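Humanitarian Practice in Conflict Settings
Week 5 notes: protecting health care under siege

Welcome back, everyone, and thank you for the lively emails about the Grernside reading (I promise I'm getting through them!). This week we look at what happens to a hospital when the roads around it close.

Most of you will have Sebastián Aravena's chapter on the Retamal district clinics beside you. Do read the footnotes as well – he tucks some of his best material down there, including the fuel logs. Over 36 days the clinics recorded 462 admissions, and you'll notice that the injuries get all the headlines while the kidney patients and newborns barely rate a line.

Keep in mind the distinction we drew last week between direct attack and denial of supply. Water sits awkwardly across the two, and I'd love your thoughts on where you would place a damaged pumping station.
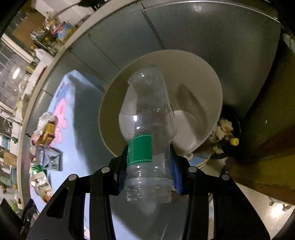 For the tutorial

Please come with a page of rough notes on Mwanahawa Nyanda's essay about Flosdale. She argues that negotiated access can end up favouring whoever controls the checkpoint, and she's a good deal harder on aid agencies than Aravena is. You needn't agree with her, but do work out which of her two case studies carries the argument.

Groups of 5, same as before. If you missed last week, just join whichever table has a spare chair, and bring your questions on the first assignment too.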